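4.2 Clearing a Living-Room Table

I'll admit I had a favorite task in this study, and it's the table. Folding towels gets all the attention in our field (fair enough, it's hard!), but a dining or living-room table on an ordinary day is where I think you learn the most about what a machine can and can't do in somebody's home. Things land there. They stay there. Some of them belong in the kitchen, some in the hall, some in the trash, and the person who lives there knows which without thinking about it.

We collected 679 clearing episodes by hand with the gripper tool described in Section 3, across 13 homes, and trained the Sorkora policy on them. Aurel Tudose ran the sessions and I did most of the labeling, so any grumbling about labels in this paper is mine. We kept 349 episodes for the final training set. The others went mostly over a single rule we'd set for ourselves in June: every episode had to end with the object let go and the jaws clear of it. I still think it was a good rule, even if it hurt to watch the folder shrink.

Figure 3 gives the flavor of the work. A pair of black crocheted shoes sits on a shiny teal-green cloth, with a clear jar of fried dough snacks and a pink mesh bath puff sharing the table. I like this one because each item asks for a different kind of grip, and a satin cloth is one more thing to worry about – pinch too low and you can take hold of the fabric along with the shoe.

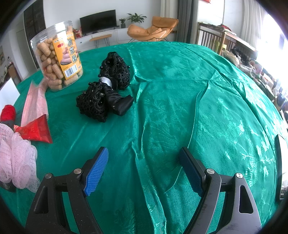 Figure 3. Table clearing with the hand-held gripper; shoes on a satin tablecloth.

So can a robot clear a family's table today without someone standing by? For a few sturdy objects on a bare surface we'd trust it, but for a normal mixed table it still needs a person in the room.

Let me be more specific about where it struggles. Rigid things with a clear outline went well for us, and the policy was pretty relaxed about where they stood. Soft things were another story. Anything knitted, netted or crocheted changes shape once the fingers close, and our policy tended to squeeze again when it should have lifted. Owen, our older baseline, did the same thing, only slower. Sushil Bisht tried lowering the closing force and got gentler grasps, but then the heavier items slipped out, so we ended up back at the middle setting for all the results reported in this section.

Pairs were the other headache. A person picks up two shoes in one go, or at least takes them to the same place. Sorkora treats each shoe as its own job, and after placing the first it would sometimes wander off toward a completely different object – I watched this happen more times than I'd like. We don't have a fix yet. Adding a short memory of the last object placed helped in the Fleltomthorpe test apartment, where we ran 600 trials, and we return to that in Section 5 along with the Grullik planner.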